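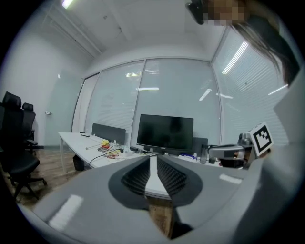

Does a standing desk earn its keep?

28/08/2020

Reiko Sugiyama has sold office furniture in Lendside long enough to remember when the kneeling chair was going to fix everybody's back. She doesn't stock kneeling chairs now. She does stock standing desks, and I went to see her because I wanted to know why mine, bought in May, mostly gets used sitting down.

"You and half my customers," she says. "They raise it for a week or two. Then it stays at one height until they move house."

I put it to her that this makes it an expensive ordinary desk. She doesn't argue much. "It's a desk that fits you, if you set it up right. A fixed desk is made for a person of one height. Most people aren't that person."

Fair enough, but that isn't what the ads say. The ads talk about energy, focus and burning off lunch. Sugiyama winces a little at the last one. "I wouldn't say that to a customer. Somebody on my staff might. I can't be everywhere."

Mio Fujimoto is less polite about it. She runs the accounts office at Trekdale, a tile importer in Andcombe, where management bought 30 adjustable desks and sent around a sheet telling people to stand for 45 minutes at a stretch. "My feet hurt," she says. "That was my finding."

She did keep the desk. She raises it for phone calls and for opening the mail, and lowers it for anything with numbers in it. Did her back improve? "It got better when I started walking to work. I started walking the same month, so you tell me."

I can't, and I doubt the people who wrote the sheet could either. When I asked Trekdale what it was based on, I was told it came with the desks.

Sugiyama's own advice costs nothing: get up and go somewhere, even if it's only to the sink. I asked whether she says this to people before or after they pay.

"If they ask," she says. Her own desk, at the back of the shop, doesn't move.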